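Edalix Lendia – módulo de simulação para tarefas domésticas e de piso de loja
Ref. 714 | Software e biblioteca de cenas | Licença por posto de trabalho

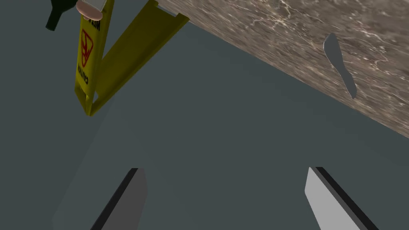

Vista a partir da garra na biblioteca Lendia: dedos abertos, placa amarela com a palavra CAUTION, bancada de pedra com veios.

Descrição do produto

O Lendia é um ambiente de simulação para desenvolvimento e ensaio de políticas de manipulação com garras paralelas de dois dedos. Destina-se a equipas de integração que precisam de saber, antes de comprar equipamento, que tarefas de arrumação, reposição e limpeza podem ser confiadas a uma máquina e quais continuam a exigir um operador.

A biblioteca base inclui 400 objetos com geometria de colisão, massa e coeficiente de atrito editáveis. As cenas são geradas por combinação: superfície de trabalho, piso, objetos-alvo e objetos de distração. A orientação de cada objeto e da câmara pode ser sorteada sem restrições, incluindo posições invertidas e vistas oblíquas pouco habituais para um operador humano. Quem preferir cenas arrumadas pode limitar os ângulos no ficheiro de configuração.

Estado atual das tarefas

A tabela de maturidade é revista a cada versão. Na versão 7, a classificação é a seguinte.

Recolha de objetos rígidos isolados sobre bancada: utilizável. Os resultados em simulação transferem-se para a célula física com recalibração da câmara.

Utensílios planos pousados sobre pedra ou metal: parcial. A aproximação é fiável, mas a preensão falha com frequência quando a espessura do objeto é inferior à folga da ponta do dedo. Recomenda-se o dedo biselado Akgate (vendido em separado).

Garrafas de vidro: parcial. O vidro escuro prejudica a leitura de profundidade dos sensores reais, efeito que o simulador só reproduz com o perfil de ruído ativado.

Colocação e recolha de placas de piso dobráveis: experimental. Fechar os dois painéis com uma só garra continua por resolver. Transportar a placa já fechada é possível dentro da carga admissível.

Limpeza de líquidos e manuseamento de têxteis: não suportado. O motor de física não calcula fluidos nem tecidos nesta versão.

Nenhuma destas classificações equivale a uma autorização de funcionamento sem vigilância. Numa loja aberta ao público ou numa cozinha em uso, a avaliação de risco é da responsabilidade do integrador.

Características técnicas

Tipo de garra: paralela, dois dedos, perfil substituível
Objetos na biblioteca base: 400
Cenas pré-configuradas: 175
Câmaras: punho, fixa superior, fixa lateral
Saídas: cor, profundidade, segmentação, estado das juntas
Materiais: pedra, madeira, metal, vidro, plástico moldado, pavimento liso
Importação de objetos próprios: sim, malha fechada obrigatória
Funcionamento sem ligação à rede: sim, após ativação

Conteúdo do fornecimento

Instalador, chave de licença, biblioteca base, manual em português e inglês. O controlador Ostrowski para ligação à célula física é opcional – não é necessário para trabalhar apenas em simulação.

Notas de compatibilidade

As cenas criadas na versão 6 abrem na versão 7, mas os coeficientes de atrito devem ser verificados: o valor predefinido do pavimento liso foi alterado. Os perfis de ruído antigos não são importados e têm de ser criados de novo.

Licença e assistência

A licença é anual e inclui atualizações da biblioteca. A próxima revisão da tabela de maturidade está prevista para setembro. Pedidos de orçamento e de licença de avaliação pelo formulário de contacto, indicando a referência 714 e o modelo de garra instalado.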